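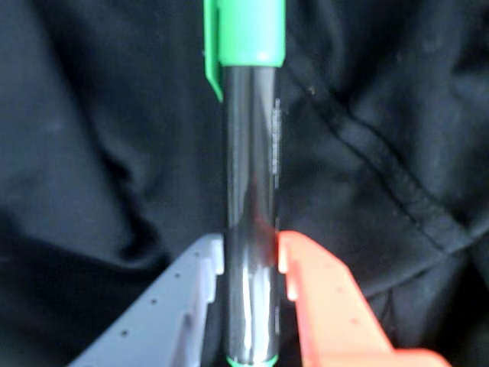 Retora, 16 December 2025

Justero is a weekly local newspaper published in Retora, the principal market town of the Fosonia district. It carries council and court reports, births and deaths, sport, farming prices and public notices. The paper is printed at the Lưu works on the northern edge of the town and is sold through newsagents, by post and at the front counter of its own office.

Name and format

The title was first used for a monthly sheet of market prices, and was kept when the sheet became a general newspaper. It is set in capitals on the front page without a motto or emblem. Older residents of the district often refer to the paper simply as "the Sheet", a usage which also appears from time to time in its own columns.

Justero is a tabloid. It was a broadsheet until the Lưu works replaced its press, and the change of size was made with the first issue printed on the new machine. Page 3 has been reserved for district council business under both formats. Display advertising is not accepted on that page, though statutory notices may be placed along its foot when the notices page is full.

Content

The front section is given over to news from Retora and the surrounding villages. Reports from the magistrates' court are printed in a fixed form, giving the charge, the plea and the outcome. The newspaper does not leave out a case at the request of a defendant or a defendant's family, and this rule is restated at the head of the column.

Village news is supplied by correspondents who are paid by the line. Each village has its own heading, and the headings appear in alphabetical order regardless of the importance of the items beneath them. A village with nothing to report is omitted for that week. Correspondents' names are not printed.

The farming page gives prices from the Fosonia livestock market, a short weather summary and a list of forthcoming sales. Sport occupies the back pages, with league tables for football and bowls. Fixtures for the following week are listed only when they have been confirmed by the club secretary.

Public notices

Notices concerning planning, licensing and road closures form a large part of each issue. They are charged by depth of column and must be received in writing. Under an agreement with the district council, notices are also displayed in a glass case outside the newspaper's office until the next issue has gone on sale.

The wording of a notice is the responsibility of the body placing it. The newspaper corrects errors of spelling only after consulting that body. Where a mistake is found to have affected a date or an address, the whole notice is printed again. The cost of the second printing falls on whichever party introduced the error.

Family announcements

Announcements of births, marriages and deaths are accepted up to a limit of 200 words. Death notices must be confirmed by a funeral director before they are printed. Longer tributes appear under a separate heading and are written by the newspaper's staff from information given by the family, who may check the facts but do not see the finished page.

In memoriam verses were once chosen from a numbered book kept at the counter. The book is still available for consultation, although most families now supply their own wording.

Corrections

Corrections appear on page 3, below the council report. Each gives the date and page of the original item, the words complained of where these can be repeated without further harm, and the correct information. The practice of placing corrections at the foot of the classified advertisements was ended after complaints that they could not be found.

A complaint that cannot be settled by the editor is passed to an outside reader appointed by the publishers. The outside reader's finding is printed in full. It does not carry any payment to the person who complained.

Distribution

The newspaper is delivered by van to shops in Retora and the larger villages early on the morning of publication. Postal subscribers outside the district number over 200, many of them former residents. A large-print edition containing the main news pages and the death notices is prepared in the office and sent on request.

The December issue before the winter holiday combines two weeks' notices and is followed by a week without publication. Copy for this issue closes earlier than usual.

Archive

Bound volumes of Justero are held at the Retora public library, which has 418 in its local collection. The volumes may be consulted in the reading room by appointment and are not lent. Several early years are incomplete, and pages known to be missing are recorded on a slip inside the front board of the volume concerned.

A card index to family announcements was compiled by library staff and remains in use. It does not cover court reports or sport. Copies of single pages may be ordered from the library, while permission to reprint an article or photograph must be sought from the newspaper.

See also

Fosonia livestock market
Lưu printing works
Retora public library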